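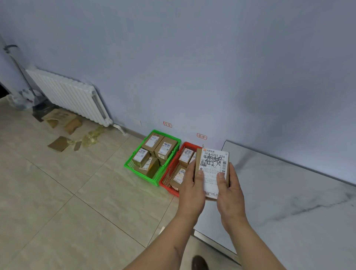
Figure 3. Parcel held label-out before sorting. Green and red baskets at the wall, one handwritten tag above each.

4.2 Failure: wrong-basket placements

The worst fault in the Rukgate trials was not a dropped box. It was a clean, confident placement in the wrong basket. The policy was trained on 2000 hand-sorted parcels, all from views like Figure 3, and for most of June it ran fine on the arm. Then 12 misplacements in one session, no error raised on any of them.

First guess was the gripper. Wrong. Grasp logs were normal, release height normal. Asuka Katayama replayed the session and found the basket choice was already fixed before the label read came back. The read timed out, the planner kept the last valid target, and the arm went there. Stale target, basically. A parcel bound for red went to green if the one before it had gone to green.

Why the timeout? Two causes we can show, one we only suspect.

Covered label. Human sorters hold the box by its edges, as in the figure, with a thumb across the label. The model learned to read around that. The arm grips from the sides and presents the label at a steeper tilt, so the reader retried up to 9 times and ran out its window.

Marker over print. Some labels have characters written in thick black marker right over the printed code. The reader treats this as damage and starts agian from the barcode. Slow.

Glare from packing tape - suspected only. We did not log the lighting.

Safety side. During the same session Margaux Pruvost reached toward the green basket to pull a wrong box while the arm was idle, waiting on a read. The timeout fired and the arm moved. No contact, she stepped back and hit the stop. But idle looked the same as paused, and that is a fault in our setup, not in her handling. The status light showed green for both.

Fixes so far: target is cleared after every release, a timeout now holds the arm and needs a button press, and the light is amber while a read is pending. Reruns with the Masson reader gave 3 timeouts, all of them held correctly, none placed. We have not yet repeated the test with parcels leaning against each other in the basket, wich is a seperate problem (Section 4.3).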